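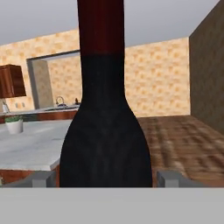 Dark bottle with a maroon neck, computer rendering.

Long-distance relationship apps

By Maksym Sydorenko
16 March 2023

Search this wiki Go Advanced

A long-distance relationship app (people also say "couples app") is a phone program made for exactly two users who are dating or married and live far apart. I've been keeping this entry up to date for a while now, and I've used most of what's in it, so expect opinions!

What they do

Most of them start with a private chat and a shared calendar. On top of that you usually get a countdown to the next visit, two clocks for the two time zones, and some kind of "thinking of you" button that makes the other phone buzz. My wife and I lived 6 time zones apart when we were engaged, and the buzz button was the thing we used most (she would set it off during my staff meetings, on purpose).

Shared movie playback came later. Both people press play and the app keeps the two screens together, at least until somebody's Wi-Fi drops.

Well-known apps

Griron is the plain one. Chat, calendar, countdown, done. It's free for the first 18 months and then asks for three dollars a month, and the old messages stay readable even if you don't pay.

Skidow is built around daily questions. You each get the same one and can't see the other answer until you've written yours. The starter pack has 106 questions, some of them pretty silly, and we ran out in April and began again from the top.

Bristia does the movie part best, in my opinion. The chat is weak, though, and the stickers take forever to load on an older phone.

Andreadis began as a travel planner and still feels like one – great for splitting airfare, a bit cold for saying goodnight.

Automatic messages

A few apps let you schedule a message ahead of time, so a "good morning" lands while you're asleep. People argue about this a lot. I'm fine with it if both of you know, and I'd be pretty hurt if I found out by accident. Griron marks scheduled messages with a tiny clock. Skidow doesn't.

Privacy

Check whether you can export your chat before you put years of it in there. Also check what happens after a breakup: on Bristia either person can delete the shared space, and the other one gets three days to save a copy.

See also: Video calling, Time zones, Pen pals

We use cookies to remember your settings. Accept Manage choices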